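**Demos by remote control: grasp is fine on the table, placing on the shelf is all over the place**

Posted in Teaching and Teleoperation

**warau_bench**

I'm collecting demonstrations for a restocking task. The robot picks a chip can off a steel table with its right hand, turns to a metal shelf on the left and stands the can on the lower shelf with the others. I drive it with the Drotska gloves and watch through the head camera. Training is done in Bíró with the default settings.

I have 400 demos recorded. The trained policy picks up the can nearly every time. At the shelf it goes wrong. It either lets go too high, or it brings the can in on a lean and knocks whatever is standing there. In the last test set I counted 33 bad placements, and most of them were the leaning kind.

My own demos aren't perfect either. By the time I get the can to the shelf it's often on an angle and I fix it at the last second. A typical one:

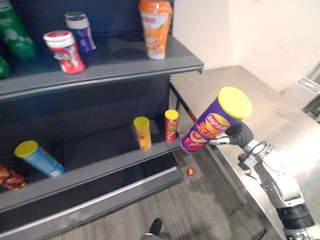

### lultosden_night_shift

Your policy is copying you. If you carry the can on a lean and straighten it at the end, that's what it will learn, and the straightening part is short so it has the fewest frames to learn it from. The small red can is right where the bottom of yours is pointing, so there's not much space to recover in.

I had the same trouble with jars. What I changed:

1. Level the can while it's still over the table, then move across. Don't combine the turn and the levelling.
2. Stop for a moment in front of the shelf before going in. I hold still for a slow count of 2.
3. Go in high, come straight down, open, and back out along the same line.
4. Throw out any demo where you bumped a neighbour, even if the can ended up standing.

It makes each demo longer. Mine went up to 14 seconds, and that was fine for training. I've also stopped doing long sessions. After lunch my wrists get lazy and it shows in the recordings.

Check the start pose as well. Mine used to drift through a session and I didn't notice until I put the first frames of several demos next to each other. I now begin every one with the hand open and well clear of the object, like this: 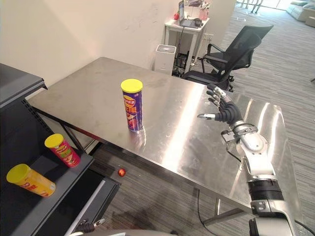 *Start pose: can upright on the table, right hand open to the right of it.*

The exact pose doesn't matter much. Pick one, write down the joint values and have the software drive the arm there before you take over. If you skip that, you get a lot of demos that start halfway into the reach.

### gripper_go_brrr

Just get more data. 400 is not a lot. We had a shelf task at Warau that didn't work until we had way more than that. Also check your gloves are calibrated.

> **lultosden_night_shift:** More of the same demos will give you more of the same lean. Agree on the calibration.

### drotska_user_west

I'd look at the grasp before the carry. A lot of lean at the shelf starts on the table.

If the fingers close a bit high or a bit low, the can pivots when it's lifted. You don't see it straight away through a head camera, as you're looking down on it and the lid hides the tilt. Then you turn your wrist to the shelf and the error is suddenly obvious. Here's the moment I would pause on when reviewing:
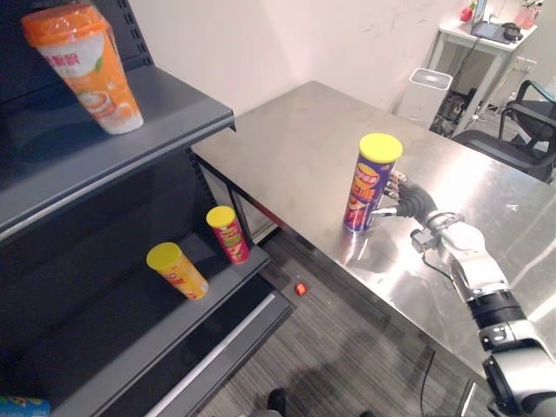 Grip height is easy to check if you step through the recordings slowly. For every demo, stop when the fingers have made contact and note where they sit on the label, then stop again after the lift and see if the can has moved in the hand. I keep this in a plain spreadsheet. With the hand curled around the right side of the can and the fingertips on the label, you can use the printing as a ruler. If the fingertips land on a different part of the lettering each time, sort that out first. The same view is good for choosing a target, too. There's a bare stretch of shelf between the red can and the right end, and I'd put every can there until the policy is reliable, and only then start filling gaps between neighbours.

Two smaller things. In Bíró the default trims still frames from the recording, so if you take the advice above about pausing in front of the shelf, turn trimming off or the pause will vanish. And the Drotska thumb sensor reads low when it's cold. I put the gloves on early and let them warm up before I calibrate.

> **warau_bench:** Trimming was on. I've turned it off and I'm re-recording with the level-first method. I went through some of the old ones too and my grip height does wander, mostly too close to the lid. Will post the new numbers here when the training run is finished.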